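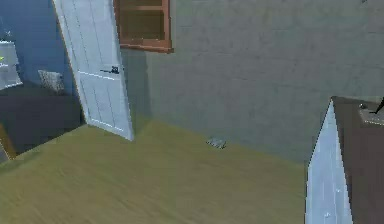 로드트립 3구간 정리. Trorton에서 Skernton까지, 경유지는 Kartha 전망대 한 곳. 9월 기준이고 렌터카는 소형 휘발유차.

1/ 총 주행거리 216km. 내비게이션 예상은 휴게 시간을 빼고 세 시간 조금 안 되게 나왔다. 국도 비중이 높아 평균속도가 낮게 잡힌다. 고속 구간은 Trorton 외곽을 빠져나가는 초반뿐이고 나머지는 왕복 2차로.

2/ 출발은 오전 6시 40분. 숙소 조식이 8시부터라 포기하고 전날 산 빵과 삶은 달걀로 해결했다. 체크아웃은 열쇠 반납함에 넣으면 끝. 주차장 출구 차단기는 7시 이전에는 올라가 있었다.

3/ 주유는 Trorton 시내에서 가득 채웠다. 다음 주유소는 Vetard 갈림길에 있는데 무인이고 카드 전용. 해외 발급 카드는 비밀번호 네 자리를 요구한다. 나는 첫 번째 카드가 거절되고 두 번째 카드로 결제됐다. 카드는 두 장 가져가는 편이 안전하다.

4/ Vetard 갈림길부터 오르막. 고도가 대략 1000m까지 올라간다. 소형차는 3단으로 계속 가야 하는 구간이 있고, 앞에 캠핑카가 한 대 있으면 추월할 곳이 거의 없다. 대피 차로는 두 곳 확인했는데 둘 다 짧다.

5/ Kartha 전망대 주차장은 비포장. 무료이고 화장실은 있으나 수도가 없다. 9시 10분 도착 시점에 자리는 절반 정도 남아 있었다. 11시쯤 나갈 때는 진입로까지 차가 서 있었다.

6/ 주차장에서 전망대까지 도보 15분. 앞부분은 나무 계단, 뒷부분은 자갈길이다. 경사는 완만하지만 자갈이 굵어서 밑창 얇은 신발은 불편하다. 유모차는 계단에서 막힌다.

7/ 전망대 위에서는 북쪽 계곡만 보인다. 안내서에 나온 호수는 정상에서 안 보이고, 능선을 따라 동쪽으로 더 들어가야 한다. 표지판이 없으니 지도를 미리 저장할 것. 통신은 주차장에서 끊겼다가 능선에서 한 칸 잡혔다.

8/ 바람이 강하다. 주차장에서는 반팔로 충분했는데 능선에서는 바람막이를 입고도 오래 서 있기 어려웠다. 삼각대는 펴지 않았다.

9/ 내려와서 점심. Kartha 마을 쪽 식당은 한 곳만 영업 중이었고 메뉴는 수프와 샌드위치. 나오는 데 40분 걸렸다. 일정이 빠듯하면 도시락이 낫다.

10/ 오후 구간은 내리막 위주. 엔진브레이크를 쓰면 브레이크 부담이 적다. Skernton 진입 전 5km가 공사로 한 차로만 열려 있었고 신호 대기가 길었다. 우회로는 비포장이라 렌터카 약관에 걸린다.

11/ Skernton 도착 오후 3시 20분. 체크인은 4시부터인데 짐은 먼저 받아 준다. 시내 주차는 6시까지 유료, 기계는 동전만 받는다.

12/ 다시 간다면 순서는 그대로 두고 출발만 30분 당기겠다. 관광을 오전에 끝내고 오후에 운전만 남기는 배분은 나쁘지 않았다. 다만 점심 뒤 내리막에서 졸음이 왔고, 쉴 만한 주차 공간은 Skernton 12km 전 한 곳이 전부였다.

13/ 4구간은 Skernton에서 해안까지. 페리 예약 변경 건이 있어서 요금표를 확인한 뒤 이어서 올린다.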